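Zultard opens orders for hand-held gripper kit

Jul 1, 2024

Zultard has begun taking orders for the Norell, a hand-held gripper kit for recording everyday handling tasks and turning the recordings into training material for robot arms. The kit went on sale this morning at £982, with deliveries to start later in the summer.

Buyers can choose a single gripper or a pair. Jewelry sorting is one of the tasks in the starter set, along with folding cloths and packing small boxes.

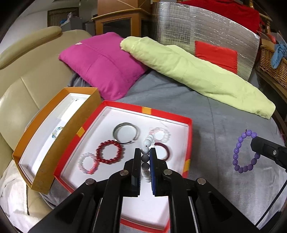

Beaded bracelets are among the items handled with the grippers.
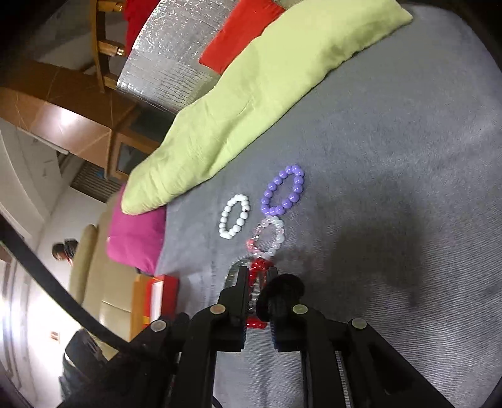 The Norell has no motor. The operator squeezes a handle and the two jaws close together, and a camera on the tool records what the jaws are doing. Zultard says this keeps the price down and lets a new user start work after a short practice session. The jaw pads can be swapped without tools, and a spare set comes in the case.

The firm has chosen small, loose items for much of its starter set after requests from customers in packing and retail returns. Beads roll and strings sag, and a bracelet seldom hangs the same way twice, so a robot trained only on rigid blocks tends to do badly with them. The jewelry task asks the operator to pick up one piece at a time and place it in a tray or box, or to lay several out on a cloth.

Each task is supplied as a printed card and a short film. The starter set has 40 cards, and owners can write their own and share them through an online library run by Orkus, which also handles storage. Kit buyers get 700 hours of stored recordings included in the price. Further storage is charged by the month, and Orkus has yet to publish its rates.

Recordings can be downloaded at any time and used with other software. Zultard says customers keep the rights to what they record unless they choose to place it in the shared library. Recordings made in private homes can be held back from the library altogether, and a setting in the software blurs faces before upload. The blurring is switched off when the kit arrives, so owners who want it will need to turn it on.

The kit has been on trial since December at Habte, a packing firm which sorts returned goods for several online shops. Staff there used it in sessions of up to an hour. The firm reported that the jaws held small pieces well but that the handle became tiring towards the end of a session, and that the cable caught on table edges. Zultard has since fitted a softer spring. The cable is unchanged, though a clip to hold it against the sleeve is now supplied.

A left-handed version is planned but will not be ready for the first deliveries. The warranty covers the jaws and linkages for two years and the camera for one. Pads are treated as wearing parts and are not covered.

Orders can be placed through the Zultard website. Kits may be returned within 7 days of delivery if the camera seal has not been broken.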